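Home | News | Minutes | Allotments | Find us

CLANHAM ALLOTMENT ASSOCIATION
Minutes of the ordinary meeting, Wed 1 May

Present: the usual faces, plus two new plotholders from the Amow Lane end who had been told it would take half an hour.

1. Minutes of the last meeting
Agreed, once "slug" had been corrected to "shed" in item 4. The other mentions of slugs were found to be intentional.

2. Water
The new meter reads 553, which is 168 more than at the same point last year. It was suggested that people are filling ponds. Those with ponds said it was more likely to be people with leeks. The hose rule stands: off when you leave the plot, and a cup of tea counts as leaving the plot.

The tap by plot 3 still drips. Riltik quoted £200 to replace it, and the meeting felt that for £200 it ought to do some digging as well. A second quote will be sought.
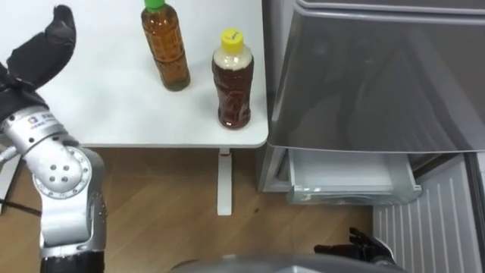
Until then there is a bucket under it. Please empty the bucket on to something that is growing.

3. Compost delivery
The load from Tian arrived on the wrong side of the gate, where it remains. It is good stuff, by all accounts, and several bags' worth has already found its own way on to plots. Members who have paid may collect from Saturday. Members who have not paid are reminded that the heap can be seen from the road.

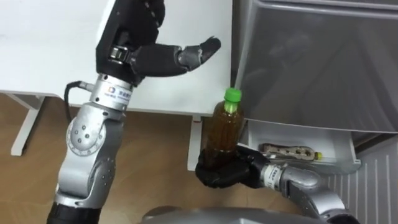

A proposal to build a proper bay from old pallets was carried. A proposal about who would build it was not.

4. Bonfires
Two complaints from Clanham Road, both about smoke and one also about singing. Fires are allowed after dusk only, and dry material only — carpet is not dry material, whatever the weather has been doing.
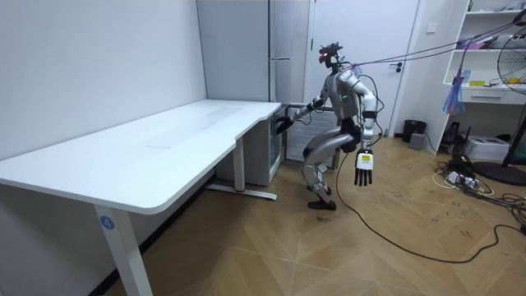 5. Summer show
Classes as last year, with the addition of "longest bean, any condition". The marrow class will now be judged by weight alone, as judging by character led to a difficult afternoon. Entries on paper, please. A message shouted over the hedge is not an entry.

6. Any other business
The padlock code has changed. It will not be printed here, having been printed here last time.

Somebody has left a left-hand glove in the shed. It joins the other four.

Plot 3 asked whether the path could be mown before it becomes a hay meadow. Agreed in principle. The mower was not consulted and has not started since March.

Meeting closed when the hall lights went off.

Clanham Allotment Association | Contact us | Back to top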